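Notebook, February, Thursday

Subject is still place and memory: why one object from a certain spot gets remembered as if it had always been there. Writing this up before the afternoon sessions start.

Went through the Sernbridge answer sheets this morning. 38 came back usable. Each person picked one household item from a childhood home (lamp, clock, radio and so on) and wrote down which years they thought it was in the room. 23 of them gave the item the whole of their time at the address. When they were asked later to list every item they could date from a move, a birthday or a purchase, a lot of those same items shrank to a year or two.
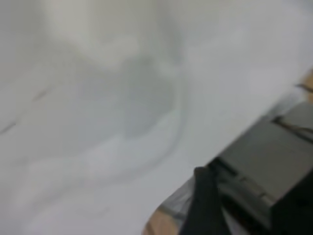

The second question on the sheet needs rewording. "When was it there?" seems to invite people to say "always." Going to try "When do you first remember it?" and "When do you last remember it?" on separate pages, with the room sketch moved to the end. The Graltham version had the sketch first and people filled the drawing with things from different years.

My own test, for what it's worth: I would have sworn the hall light at our old house in Beltley was the green glass one the whole time. Found a letter that mentions it being bought. We moved out six months later.
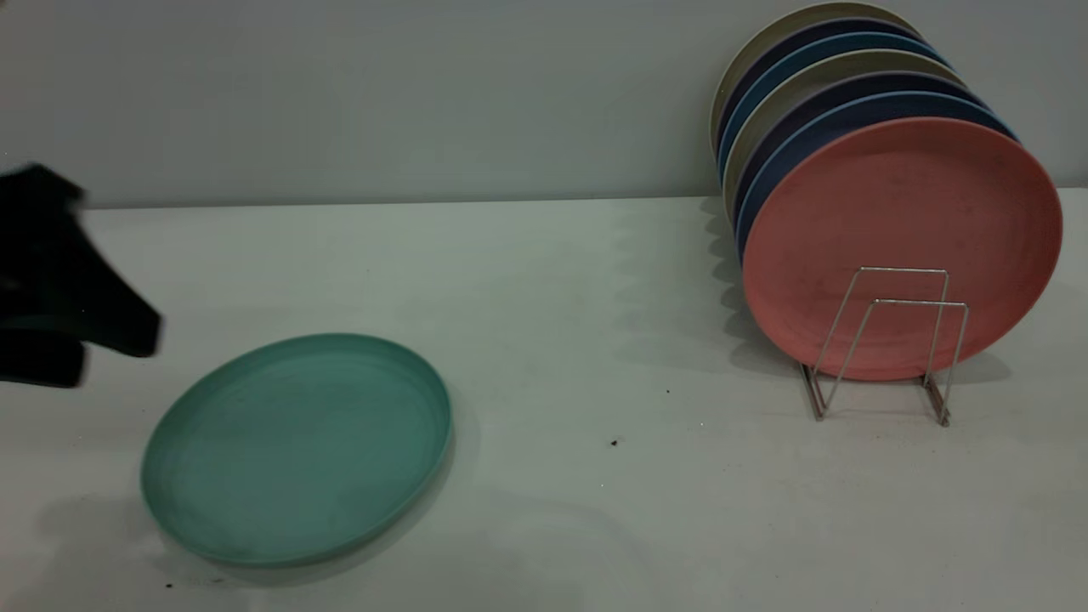 Teal plate flat on the table, rack to the right.

Coding notes. Keep "certain" and "fairly certain" apart this time. Merging them on the last round hid the difference between items people used every day and items they only looked at. Smells and sounds go in their own column even when they are attached to an object.
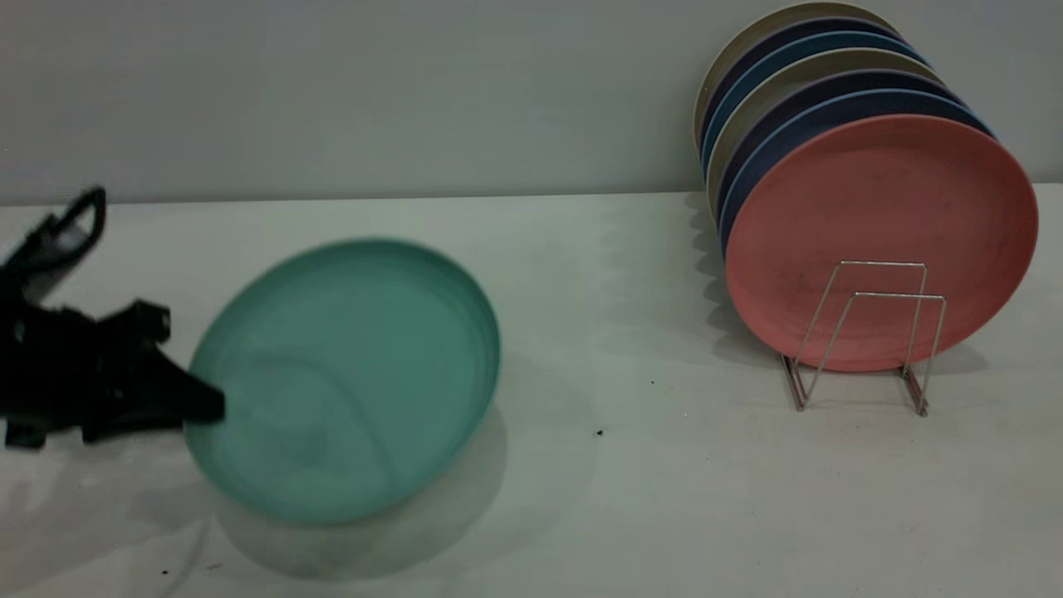 Word limit on the free-text part is 3000 and that is far too high. Cut it before the Khunthong batch goes out. The long answers drift into family history and take most of a day to code.

To do: reprint page 2, check the 6 sheets with no address years, move the old sketches to the Graltham folder.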